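We use cookies to improve your experience. By continuing to browse you accept our cookie policy. Accept | Manage preferences

Wrist cameras, borrowed lounge rooms and a lot of cushions

Ivone Lopes is eating a sandwich when she picks up. She has until two o'clock, then a call with the Gremdale people, so we go quickly.

Her group's result, the short version: if you want a robot to cope with furniture it has never met, collect less per room and go to more rooms. Sounds obvious. Wasn't obvious to her.

"We had one flat. Chala, we called it, after the street. We knew that flat better than our own homes. And the model knew it too, that was the trouble. Moved it next door and it couldn't find the sofa."

The Chala data was big, too. Weeks of it. Every success rate they quoted internally came from the same four walls, same grey couch, same lamp.

So they split the budget differently. The new set, Zusholm, has 3,441 episodes over 71 rooms. Real rooms, people living in them. The old habit would have put all of that into a couple of labs. Lopes caps the time per home and moves on, even when the operators are just getting good at it. They hate that, she says.

"You get a rythm going and then I come in and say pack up."

What's an episode? One short task, start to finish. Pick up a cushion, put it back. Pull a tissue. Move a cup from one table to another. An operator drives the arm, the wrist camera records, joint positions get logged beside it. Nothing exotic. The method is mostly in the choosing: before each visit someone fills in a one page sheet on the room. Fabric, lighting, shiny surfaces, clutter. Rooms that look too much like ones already in the set go to the bottom of the list.

I ask how you score "too much like". She laughs.

"First version was me and a colleague arguing. Second version is an embedding distance on a phone video of the room. They agree more than I'd like. I wanted the fancy one to win by more."

The comparison itself is simple enough. 2 models, same architecture, same number of training steps. One gets the Chala flat only, the other gets a same-sized slice of Zusholm. Then both are tried in homes neither has seen, 700 trials all up. The many-rooms model came out well ahead on grasping soft things and on not bumping table edges. On drawers, no difference she'd put her name to.

Why not drawers? Long pause, more sandwich. "Drawers are about force, I think. The camera tells you where the handle is and after that you're on your own. More rooms doesn't fix that."

Patterned upholstery was the surprise. Plain couches are easy, cushion one colour, couch another. Put a gold cushion on gold brocade and the depth estimate goes to mush, the edges just dissolve. The formal lounge rooms, the ones people keep for visitors, turned out to be worth more to the model than anyone expected. Polished tables as well. The arm sees a second lamp in the tabletop and wants to go there.
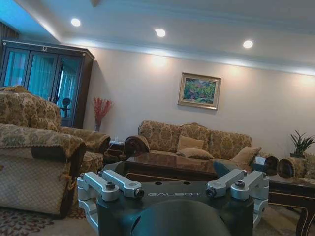
She'd take more of those rooms if she could get them. Owners are wary, fair enough, it's the good furniture. The team now brings felt for the base and keeps the arm speed down until the owner is comfortable, and that costs time, which the cap doesn't allow for. They're arguing about the cap.

Another thing that bit them: the hand is always in its own picture. Same spot every time, bottom middle. Early on the network leaned on it too hard and ignored what was behind. They tried masking the gripper out completly and that was worse, fingertips matter when you're closing on something. What worked was masking it at random for part of training. "Boring fix. A student suggested it in the car."

Is any of it being released? The room sheets, yes, and the similarity code, under the name Wisaleo. The video is harder. Family photos, mail on the bench, all of that has to be blurred and checked by a person, and the owners get to say no after they've seen it. She's hoping for October. She has hoped for other months before.

And the Chala flat? Still leased. They use it for testing cables.

It's five to two and she has to go find the Gremdale link.

Enjoyed this interview? Sign up for our newsletter and get new stories in your inbox. Enter your email address. Subscribe. You can unsubscribe at any time.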